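Tidying Up with a Simulated Arm: Our Project Report
2023-08-02

4. Planning in a tight space

We had been warned back in May that the bathroom would be the hardest of our simulated rooms, and it certainly kept us busy! Our planner, Vurkel, picks a grasp, checks the whole arm against the room, and only then lets the gripper come down. With the toilet paper standing so close behind the cylinder on the tank lid, a good many perfectly nice grasps had to be thrown away. We ran 528 trials here, and 257 ended with a clean pick, which pleased us more than it probably should have.

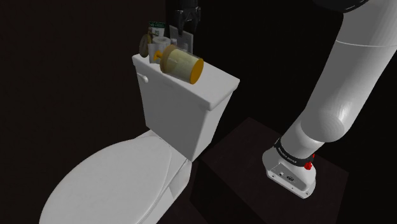 5. What we would like to try next

We would love to give Vurkel a second try at each failed grasp.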